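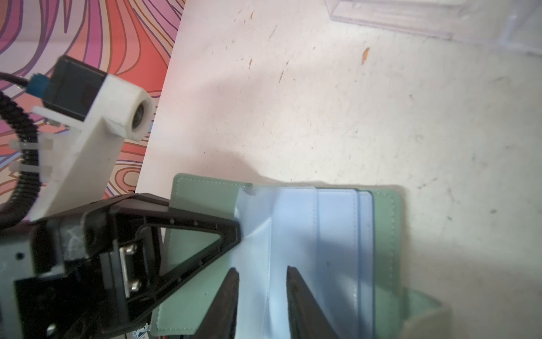 The gripper at work in the mint-green folder, one finger pressed into a sleeve.

I first heard about Mervin Sandhu's arm from my neighbour, who said there was a bloke in the shared workshop behind the old Rona trying to teach a machine to go through his paperwork. So I rang him up and invited myself over. He was very nice about it, and warned me to wear shoes I didn't care about.

Mervin shares the bench with Brittany MacLeod, who did most of the printed parts. The project is called Nartey. I asked what it stood for and they both laughed, and that was as far as I got.

"It started with warranty cards," Mervin says. "I keep everything. Receipts, manuals, the little card that comes with the kettle. I had this idea that I'd drop a piece of paper on the table and the arm would file it for me." He has since scaled that back a fair bit! These days he'd be happy if it could open a folder to the right sleeve and leave the rest to him.

I'd assumed the hard part would be the arm. Brittany shook her head before I'd finished the question. "The arm goes where you send it. Plastic sleeves are the hard part. They stick to each other, they slide, and they're see-through, so the camera looks straight through the one you want and gets interested in the one behind it."

The camera is a tiny black thing that rides on a white printed mount above the fingers. Brittany is on her fifth version of that mount (the earlier ones live in an ice cream tub and she showed me every one of them, with commentary). The first was too short and the fingers blocked the view. The second was too bendy, so every time the arm stopped, the picture kept wobbling for a bit afterwards. "I printed that one at midnight and I thought I was a genius," she says.

The cable took longer than anyone wanted as well. It used to snag whenever the wrist turned, and once it pulled right out of the camera in the middle of a run. Now it's in a ribbed sleeve and held to the mount with cable ties. "Two cable ties," says Mervin. "Weeks of swearing, and the answer was two cable ties."

I asked about money, as I always do, and he winced. They've spent some 700 dollars between them on this round, and that doesn't count the arm, which he'd bought second-hand before Brittany came on board. He won't say what he paid for it. His wife might read this.

The fingers are long dark blades that narrow toward the tips, and I'd wondered why they weren't something softer. Brittany had wondered too. She tried foam pads, then rubber cut from a bike tube, and both of them grabbed several sleeves at once. With the blades they can press at one spot and try to work a single layer up off the stack. "You want to push just enough that it wrinkles," she explains. "Once you've got a bit of a wrinkle you've got something to get hold of. Push too hard and you've got a hole."

How often does it work? Mervin went and got his notebook for that one. In the last lot of tries it had turned the sleeve cleanly 47 times before he stopped for tea, and he'd been less careful about writing down the misses, "for morale". Brittany says the misses are the useful ones and she'd like them written down, please. I gather this conversation has been had before.

They both get asked what it's for. Brittany mentioned a friend of hers with bad arthritis who finds thin plastic miserable to handle, and she'd love it if something they learned ended up in a gadget for people like that. Mervin was more down to earth about it. "I like coming here after work. I like it when it moves and I like working out why it didn't. If I end up with tidy warranties, great."

Next on the list is slowing the approach down so the fingers feel their way onto the sleeve, and after that a different folder, a ring binder probably, to see whether any of this carries over. They're hoping to bring the whole setup to the open evening in September, if Brittany can get it on a trolley without upsetting the camera. She's already talking about a sixth mount.

I asked Mervin if I could put in a receipt of my own before I left. He had me slide it into the folder by hand.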